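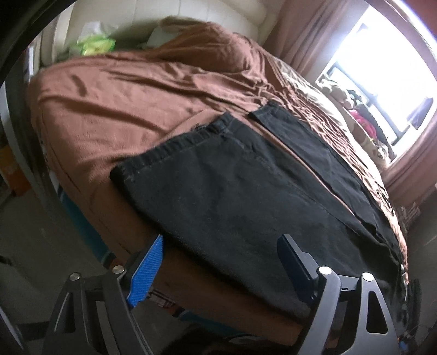 **Minutes / Power Electronics Group**

2025-07-15, upstairs room at Jeststead. I took notes this time, so if your point came out shorter than you made it, blame my typing.

Last meeting's minutes went through with one fix. I had written "input inductor" where it should have said "output inductor," and yes, that changes the whole paragraph. Corrected in the shared copy.

## 1. The Brikness charger board

We spent most of the evening on this. The second revision of the board is back and two of them are built up. Both start cleanly on the bench supply. One of them trips its overcurrent protection when the load is stepped up fast, and the other one doesn't, with the same firmware on both. I was sure it was the sense resistor. I got talked out of that pretty quickly — the voltage across it looks fine on the scope right up to the trip — and the room now leans toward noise getting into the comparator from the gate drive trace, which runs way too close on this layout.

Efficiency at full load came out at 98 percent on the sheet we passed around. I'd love to believe it! A few of us think the input meter is reading low, and the number stays out of the write-up until it's been measured again with the other meter.

Agreed:

- Swap the comparator filter cap on the tripping board and try the load step again.
- Repeat the efficiency run with both meters in series, and write down which is which.
- No third revision gets ordered until those are done.

## 2. Heat

The switching transistors sit at 55 °C above room temperature after a long run with the lid on. That's inside the rating, but I don't like it and I said so (twice, sorry). There was a suggestion to drop the switching frequency, which would mean a bigger inductor, and the bigger inductor doesn't fit the case. Somebody brought up a fan and got groaned at. We'll try a thicker thermal pad first and talk about the case again in the fall.

## 3. Parts order

Karkus has changed its minimum order on the ferrite cores, so we either buy more than we need or go in with another group. Phùng has the same core size listed but with a longer lead time. We went with Phùng, as the cores aren't holding anything up right now. I'm placing the order and will post the confirmation when I get it.

Please put connectors back in the labeled drawers. I found crimp pins in with the fuses again. 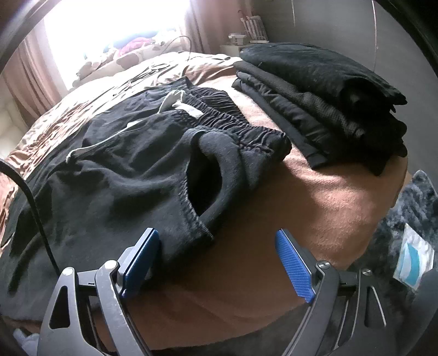
## 4. Bench safety

The isolation transformer has been moved to the left-hand bench and it stays there. Anything connected to the wall gets probed through it or with the differential probe, full stop. We also want a bleed resistor across the big bus capacitors on the old test rig. I'll fit it before the next session — until then the rig is off limits.

## 5. Anything else

The spare scope probe is still missing. Check your bags, please.

Next meeting is the same room, same time, next month.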